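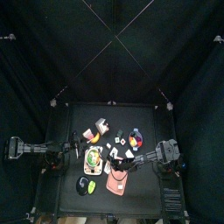

Figure 4.1 Two robot arms at a black square tabletop, the left one holding a small silver tool.

Chapter 4
Where Fog Comes From

If you have ever set out on a September morning in a river town like Garnalport, you will know how fog can sit in the low streets while the hill above is already bright with sun. It is a lovely thing to look at (and a miserable thing to drive in), and it makes a very good way into the subject of moisture in the air.

Fog is a cloud that touches the ground. It forms when air cools until it can hold no more water vapor, a temperature we call the dew point – you met it briefly in Chapter 3, and we will lean on it a good deal from now on. On a clear, calm night the ground loses its heat to the sky, the air just above it cools too, and tiny droplets begin to gather.

We will start with this valley fog and then move out to the coast, where mild, damp air drifting over cold water can keep a harbor gray for days.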